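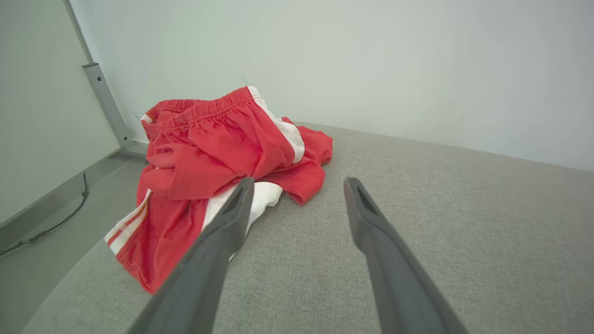 Folding sportswear is a waste of time, one respondent in Kukness told us, when the same shorts will be worn again before the pile is finished. Others in Kukness and Alva put it less strongly, but the view that sports clothes sit outside the normal folding routine came up at all three sites. It was held by people who folded towels and shirts with care as well as by people who folded very little.

Figure 4. Red athletic shorts with white stripes, in a loose heap on a light gray upholstered surface.

We call a garment that has left one storage place and not yet reached another a resting garment. The term covers clothes waiting to be folded, clothes waiting to be washed, and clothes set aside to be worn again. In the 45 households that completed the Erko diary, respondents recorded 245 resting garments on seating, meaning sofas, armchairs, padded benches and upholstered stools. Beds and floors were recorded on a separate sheet and are treated in the next section.

The state of the garment was coded as flat, folded, draped or heaped. A garment was coded as heaped when its layers overlapped without a clear fold line and its outline could not be read at once. The shorts in Figure 4 are a plain case. The fabric is piled in overlapping folds, the waistband runs across the top of the pile, and what is likely a leg opening spreads out to one side. A draped garment, by contrast, hangs over an arm or a back and keeps most of its shape. The two codes were easy to keep apart for trousers and shirts. They were harder to keep apart for small items, and socks were left out of the coding altogether.

Shorts caused more disagreement between coders than any other garment that remained in the set. They have little length to drape, so a pair laid over the arm of a chair often slides down onto the seat and is then recorded there. Elastic waistbands add to the problem. A gathered waistband pulls the cloth in at the top while the legs spread, and a pair that has been laid down with some care can look much like a pair that has been dropped. We therefore did not use the heaped code as a measure of care or of tidiness, and we did not ask respondents to explain each heap. The diary asked only what the item was, where it lay, what state it was in, and where it would go next.

The last of these turned out to be the hardest to answer. Respondents in Prurkville often left the line blank for sports clothes and filled it in for everything else. Some wrote two destinations, usually a drawer and the wash, with a stroke between them. In the follow-up talks several people said they would decide when they picked the item up. One described checking the waistband and the lining by hand before choosing, and said that looking at a pair of shorts told her very little. For this reason an entry with two destinations was kept as a valid answer and coded as undecided. Blank lines were coded as missing, even where the pattern of the diary made an answer easy to guess.

Clean and worn garments cannot be told apart from their shape. We make no such claim about the garment in Figure 4 and advise against it in later work that relies on photographs alone. Crumpled cloth may have come from a drying rack, a sports bag or the back of a drawer. Some light sportswear also loses its creases once it is worn, and respondents gave this as a reason to leave it unfolded. The same people tended to fold cotton T-shirts soon after drying, on the ground that creases in cotton stay visible through the day.

Color and trim mattered more than we had expected when the diary was designed. Several respondents in Alva sorted by color first and by owner second, and set bright items to one side until there were enough for a load. Garments with both strong color and white parts, such as red shorts with white side stripes, did not fit this method well. Some households washed them with the colors and accepted the risk to the white. Others held them back, and the items held back were the ones most likely to end up on a chair. The diary had no code for this kind of waiting, and we added one after the first 8 diaries had been returned. Those diaries were then coded again from the written notes.

The seat itself also had a part in how long things stayed. Respondents said that clothes were moved promptly from a seat in daily use, mostly in the evening when people sat down. A seat beside a bedroom door or at the end of a hallway could hold the same items for much longer. Upholstery was often preferred to a hard chair because clothes do not slip from it as easily. A few respondents also said they disliked putting damp sportswear on fabric seats and used a rail or the edge of the bath in that case. We did not measure moisture, and the diary relied on what people chose to write down.

Two limits of the material should be kept in mind. The diaries were filled in during January, when drying indoors was common at all sites, and the number of garments on seating may be lower in warm months. The sheets were also filled in by one adult per household, so clothes belonging to children and lodgers were described by someone who did not always know where they were meant to go.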